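Episode rules for a two-arm produce task: when to reject?

Posted by brindex_lab

We are writing acceptance rules for teleoperated recordings, two arms, fruit and vegetables into a wire basket. The target is 2,000 episodes and we have 1,984 on disk. Two operators disagree about what counts as a bad one. One rejects any regrasp, the other keeps everything that ends with the item in the basket. Is there an accepted practice?

Svatopluk Hudec

No formal standard that I know of. Write the rule down before recording and have a second person apply it. Ours at Dremmont:

Keep a regrasp if the item stays within reach and the operator recovers without a hand entering the workspace. Tag it. Reject dropped frames, any contact between the arms, and any episode where the start pose was not reached. 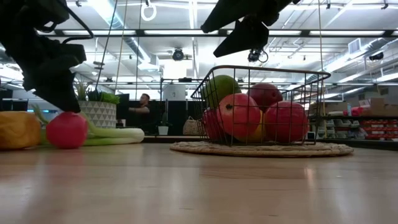
Reset matters as much as the reject rule. Vary the item positions between episodes from a written list, and move the basket every 20 episodes. Log both. Replace soft fruit as soon as the skin splits - juice on the fingers changes the grip and you will not find it in the logs.

For your backlog, pull 200 at random and have both operators label them separately. If they still differ after reading the same rule, the rule is too vague.

slanina

Just delete the bad ones, storage is cheap but training time isn't.

flomdale_t

Would not delete. Move rejects to a separate folder with a reason code. We changed our regrasp rule in December and got a good part of the set back that way. Otherwise agree with Svatopluk, except that we move the basket more often.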